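Cinetti Fold-Flat Clothes Airer, large
Reviewed Jun 12, 2023

Cinetti says this airer holds 2 full loads. I doubt whoever wrote that has ever washed a set of flannelette sheets. I got one load on it, with the socks doubled up, and by then the middle rails were bowing.

I bought mine from the Birnalness shop in March to replace an old Mitach that lost a foot. The Mitach was ugly and a dull grey colour, but it stood level. The Cinetti rocks on tiles and rocks on carpet.

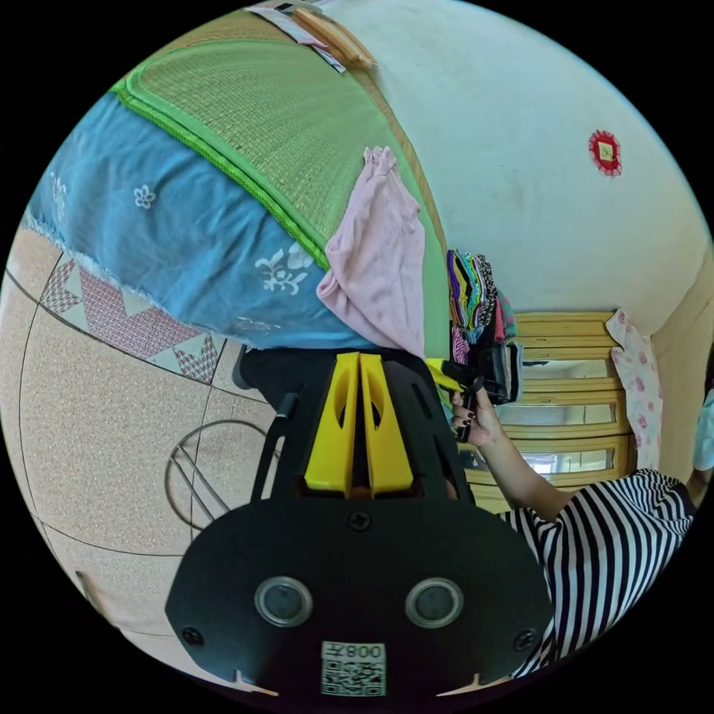
The wings are the other letdown. They click into 4 positions, and only the flat one stays put once you hang jeans on it. The box talks up a "rust-resistant finish". Mine has orange specks near the hinges already, and it has never been outside.

It does fold thin, I'll give it that, and it slides in behind the laundry door. If you mostly dry shirts and tea towels you may be happy enough. I'd want it a fair bit cheaper before buying another.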